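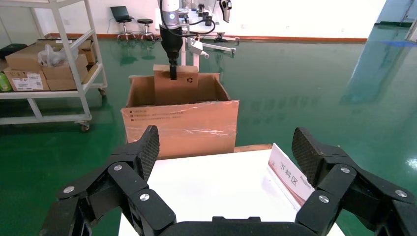 *Page last changed: March. Added the part about the cable loop and changed my mind on the pads.*

I've been living with the Bilex refit kit long enough now to have opinions, so let's get into it. It's a box of wear parts for electric two-finger grippers: textured pads, pivot bolts, a set of stepped fingers for the parallel type, some cable clips, and a little torque driver that I honestly thought would be junk (it isn't!). I bought it for our unloading cell, where the arms reach down into open cardboard boxes and put whatever is inside onto a white table. Boring job, very hard on fingertips. Cardboard is basically sandpaper if you rub it long enough.

## Putting it on

The pads went on first. The linkage gripper has four pivots showing on each finger, and the instructions want you to do them one side at a time, which I ignored the first time and regretted. If you loosen both fingers together, they sag by different amounts and you spend the rest of the morning wondering why one jaw closes ahead of the other. Do the left, check it, do the right. Park the arm, kill the power at the controller and only then put your hands in there, please.

The kit comes with 8 spare bolts, enough to do both fingers and not one more. I dropped one, and it rolled off across a shiny floor the way they always do, so I was down on my knees with a flashlight before the first coffee. A couple of extras wouldn't have killed them.

## The pads

Love the grip. The diamond pattern bites into corrugated board nicely and it's gentle enough that we're not leaving dents all over the small cartons. I was less happy with how they clean up. Paper dust packs into the grooves, and once it's in there the pads get slick. A stiff nylon brush at the end of the shift fixes it. I tried wiping them with a damp rag for a while and that just made paste.

Bilex says to swap them every 3,000 cycles. Ours were at 3,922 when I finally pulled them, and the pattern was still easy to feel with a thumbnail on most of the pad – the inside corners had gone smooth, though, and those are what you need when you're picking up something thin. I first wrote that the interval was too cautious. I take that back. Change them when they tell you to.

## Fingers and cables

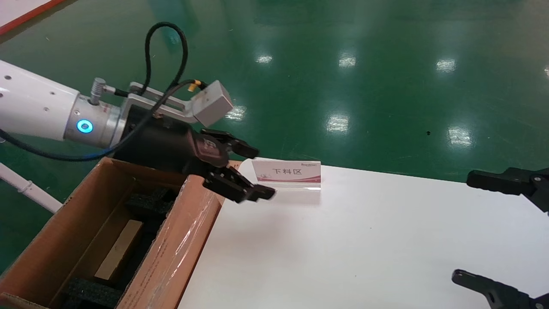
The stepped fingers are my favorite part of the whole kit. They get down beside a block sitting in foam without dragging half the packing out, and the fit on the parallel gripper was spot on. I had Trundent fingers before these, and I always ended up sticking a shim behind one of them. No shims here. Two screws, a quick open and close by hand, then teach the pick point again and you're running. Do teach it again, by the way! A fresh finger sits a hair differently from a worn one, and my first try landed right on the box rim.

Then there are the clips, which are the weak spot. They're fine along the straight part of the arm, but near the wrist the cable wants a big lazy loop so it can follow the tool around, and the clips pull it in too tight. I took the last one off and let the loop stand up tall, and the connector has been much happier. If your cable really does need holding there, get the soft hook-and-loop straps from Barbier and leave these in the bag.

## Would I buy it again?

Yes, and I already have a second one on the shelf. The Dula kit is cheaper and the pads are nearly as good, but you don't get the driver, and the fingers are sold separately, so the savings vanish pretty fast. If you only need pads, get the Dula. For a cell with both kinds of gripper, like mine, I'd go with Bilex and keep a few extra bolts in a jar.

I still need to find out if the pads hold up on plastic bags. More on that when I've worn out this set.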